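About Us

Hi, I'm Abdelghani, and Juliso is my workshop. Well, mine and everybody's who has a key to it. If you landed here from the class calendar, welcome, and if you landed here because you typed our name wrong while looking for furniture, stay anyway!

Juliso started in my garage. I was trying to build a robot arm that could set a table, which sounds like a small job until you try to get one to put a bowl down without shoving it off the other side. My neighbor Benavides came over to complain about the noise and ended up holding the clamp. By the end of that month he had his own corner of the bench, and by March of the next year we'd run out of garage completely, so we signed a lease on the old Vulton upholstery building and moved everything over in 2 pickup loads (and one very slow trip with the drill press).

We have 2,000 square feet now. Half of it is benches, a quarter is storage that needs sorting, and the rest is what we call the dining room, where all the table-setting work goes on. The home build is still our main project and pretty much everything we teach grew out of it. We named it Ostinent, after a word Benavides made up during a crossword and refused to take back.
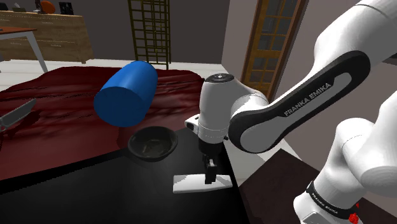 Most of what we do on Ostinent these days happens in simulation first. I was stubborn about this for ages. I like wrenches, I like the smell of cutting oil, and I didn't get into this to stare at a monitor! But a dropped bowl in the simulator costs you nothing, and you can try the same pickup 90 times before lunch, moving the dishes a little each time. Then we take whatever seems to hold up and try it on the arm we built ourselves, which is slower, wobblier and a good deal louder. Flat things are still our headache. Cups are friendly, plates are not, and anything that lies flush with the table gives the fingers very little to grab.

Our beginner class is capped at 5 people so everybody gets real time at the bench. You don't need to know how to code. You do need closed shoes, and please tie your hair back. We start with one joint, one motor and a lot of wiring, and folks usually want to skip ahead to the gripper, so I've stopped fighting it and moved the gripper to week two.

Members come and go as they like once they've done the safety walkthrough. There's a shared parts wall (take what you need, write it on the clipboard), a decent 3D printer, an older 3D printer that I love more, and a coffee maker that Benavides looks after. We've had over 90 people through the beginner class so far, and a bunch of them have builds of their own going at home. Bring yours in if it's stuck. I really do enjoy other people's wiring problems.

The next open house is Thursday, May 14, 2026, from late afternoon until we get hungry. Kids are welcome with a grown-up. Park behind the building, come in through the roll-up door and holler for me if I'm under a bench.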